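Rundau Community Hall Association
Minutes of the General Meeting, April
Meeting opened 7.30 pm. A quorum was present.

1. Previous minutes
Accepted as circulated, with the spelling of Stomeck corrected under item 4.

2. Hall hire
The hourly rate for regular groups will rise from $15 to $20 at the start of the new term. Groups already booked keep the old rate until then. Carried.

3. Kitchen and furniture
The Mugo quote of $600 for resealing the kitchen floor was accepted. Work is to be done during the school holidays. Hirers are reminded that tables must be wiped down and cloths put in the laundry bin before keys are returned — this applies to weekend bookings as well.

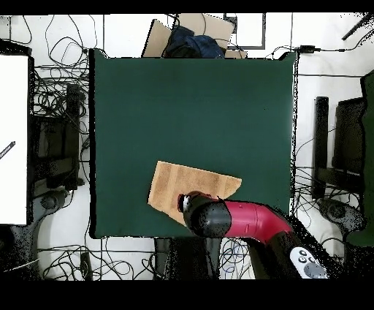 4. Car park
Correspondence was received from Stomeck about overflow parking on market mornings. A reply will be sent offering 30 spaces on the eastern side. The gate is to stay locked after 10 pm.

5. Insurance
Renewal papers from Drostar have not arrived. Held over.

6. General business
The colour of the new front doors was discussed. No decision was made.

Meeting closed 8.50 pm.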